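Why Do Some Churches Have Two Christmases?

Imagine a small town called Pullbridge. It has two churches on the same street. In one church the children sing Christmas songs on December 25. In the other church they are still waiting, and they sing on January 7. Both groups are Christians, and both tell the same story about the baby in Bethlehem. So who has the wrong day?

No one has. They use different calendars.

What is a calendar for?

A calendar is a way to count the days so that all people agree about them. The Earth needs a bit more than 365 days to go one time around the Sun. This small extra piece makes trouble. If we forget it, spring comes later and later in our calendar, and after a long time we would have snow in the month of June.

More than 2,000 years ago the Romans found an answer. Every fourth year they added one more day. We call such a year a leap year. This calendar has the name Julian calendar, and it was very good for its time. But it made each year too long by 11 minutes. You don't feel 11 minutes. After 131 years, however, they grow into a whole day!

The calendar gets repaired

By the 1500s the mistake was already ten days. The leaders of the Catholic Church were worried, for Easter is connected with the beginning of spring, and spring was moving away from its place. So in October of 1582 ten days were simply jumped over. People in Rome went to bed on October 4 and got up on October 15. The new calendar is called Gregorian, and it is the one that probably hangs in your kitchen. 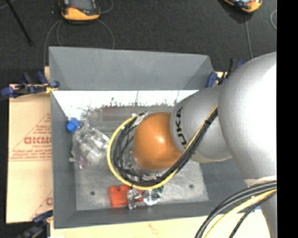 A robot arm over a large gray bin.

Not every country wanted to jump at once. Some waited more than a hundred years. Many Orthodox churches, in the east of Europe and in other places, kept the old Julian calendar for their feasts. Today the difference between the two calendars is 13 days. Count 13 days from December 25 and you arrive at January 7.

Did all Orthodox churches stay with the old calendar?

No. In the last hundred years some of them took a newer calendar for feasts with a fixed date, like Christmas. But most of them still count Easter in the old way. This is why Orthodox Easter is often later than the Easter of Catholics and Protestants. In some years both come together on the same day, and then all the bells ring at once.

Such changes are not easy. A feast is more than a number on paper - it is also the day when your grandmother bakes her special bread. Some people say: "We want to celebrate together with our neighbors." Others say: "We want to celebrate as our family always did." Both wishes can be understood, and churches talk about them for many years before they decide.

Try it yourself

Take a sheet of paper and write down your birthday. Now count back 13 days. The day you find is the date of your birthday in the old calendar. Is it perhaps in another month?

Words to remember

Feast - a special holy day in a church.
Leap year - a year with 366 days.
Orthodox - a large family of Christian churches, many of them in the east of Europe.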